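From the Ilcombe Coffee Circle newsletter, February

THE BOTTOM OF THE POT

Every winter I promise myself I will write about something other than the coffee at our meetings, and every winter the coffee gets worse until I have to. So here we are again.

The trouble started when the old urn at Elstead Hall gave up and we replaced it with a bigger one. It makes 100 cups. We are a group of 22 on a good night, and on a night with sleet we are nine and a dog. The instructions say the urn can be run half full, which still leaves each of us responsible for more coffee than a doctor would care to hear about. What we don't drink sits there cooking, and by 8:30 it tastes like a driveway.

I have spent the past few weeks trying to fix this at home, with notes. My first finding is that most of us have never measured anything. The scoop in the tin came from a different tin, possibly a different decade. I bought a cheap kitchen scale and learned that what I had been calling "a scoop" could be nearly anything, depending on how badly I had slept.

My second finding is that water matters more than I wanted it to. Ilcombe water is hard enough to chew. A plain pitcher filter took the chalky edge off, and I resent how much I liked the result, having made fun of my sister-in-law's pitcher for years.
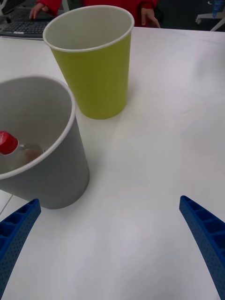
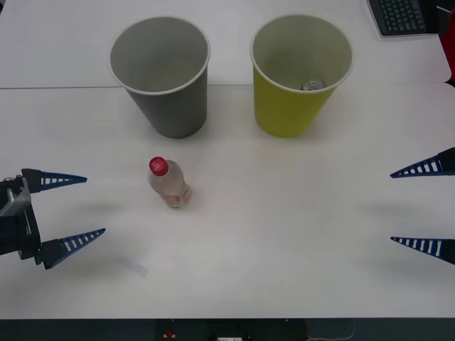 Do we have to grind the beans right before the meeting?

It helps, but grinding the same afternoon is fine for a group our size. Keep the grounds in a jar with a tight lid, out of the sun, and don't put them in the refrigerator next to the onions.

As for the beans themselves, I tried the dark roast from Szilágyi, the shop by the bus station, and then their medium. The dark is what people ask for and the medium is what they finish. I also tried a bag of something called Etasier, which a neighbor pressed on me with great feeling. It smelled wonderful and tasted like warm cedar. I have most of the bag left if anybody is building a closet.

My recipe, for those who will be on setup duty: 700 grams of filtered water to 42 grams of medium grind, made in the ordinary drip machine from the hall kitchen, and made again when it runs out. Yes, that means someone has to stand up in the middle of the meeting. I have sat through the parking discussion and I think we will find takers.

The big urn can stay in the closet until the summer supper, when we had 127 people last year and not one of them complained about the coffee — they were all drinking lemonade.

Bring your own sugar. The bowl has become one solid piece.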